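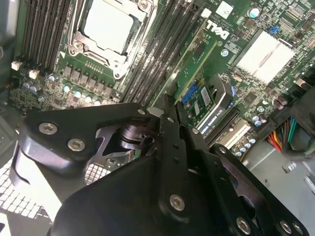 Green board, black memory slots, and the one word on it I could read without my glasses.

Broncombe is the sort of town you pass on the way to somewhere with a beach. I have done so many times. On 4th April I stopped, because Gullora, the computer refurbishing works out past the rail yard, was having its open day, and because the flyer promised free parking and a bun. The parking was free. The bun was more of a roll.

You sign in at a folding table, you get a sticker with your name on it, and you are given safety glasses that fit over regular glasses the way a bucket fits over a hat. Tours went out in groups of 14. Ours had a good many retired men who knew everything already and a boy of maybe nine who really did.

The first stop is Receiving, a long shed full of pallets of office computers in shrink wrap. They come from insurance companies and county offices, mostly, and they still have the stickers on them: asset tags, a phone number for a help desk, a faded smiley face. I found this part sadder than I expected. Somebody once waited three weeks for one of those to be approved.

Next comes the teardown room, and here I got my money's worth (it cost nothing, but you know what I mean). I have owned computers for most of my life and never paid much attention to the insides, on the theory that if I left them alone they would do the same for me. Up close a workstation motherboard looks like a small town seen from a plane, a better planned one than Broncombe. The processor sits in the middle of town under its pale silver lid, with a shiny metal frame clamped around it, and there are long black rows of memory slots on either side. Next to one set was a green card standing on its edge, covered in tiny chips. The board itself said DELL in white capitals, in case anyone was going to claim it.

I asked what the card did. The guide began to tell me, the nine-year-old finished, and I nodded through both.

What I did follow was the part about memory. It gets pulled, tested and sorted by size, and the good sticks go back into machines that will be sold to schools. The boards are checked for bent pins in the socket, which are apparently the great sorrow of the trade. One bent pin and a board that cost a fortune when new is worth whatever the scrap buyer feels like that morning. In February they finished 2,988 machines, a figure written on a whiteboard by the door with a box drawn around it and then, for good measure, another box.

After that, the test racks. Picture a library where every book is humming. It is warm in there and nobody in our group wanted to leave, as the shed had been freezing. Each machine runs overnight and either passes or goes back down the hall with a red tag. I stood beside a red one for a while – we seemed to have a lot in common.

The last stop was the shop, naturally. A tidy refurbished desktop was going for 200 dollars, with a keyboard thrown in. They also had a bin of loose cables at a dollar each, and the retired men went into it up to the elbows. I bought a mug. It says Geum on it, which is the name of their line of rebuilt workstations and also, I have since learned, a garden plant. The woman at the register did not know which came first.

A few practical notes if you go to the next one. The tour takes roughly 40 minutes if your group does not include a man with a story about punch cards. Wear a coat for the shed and something you can unzip for the test room. The Truvumdale bus stops right at the gate, but the last one back leaves before the final tour is over, a fact posted only on the inside of the gate. Bring your own bun.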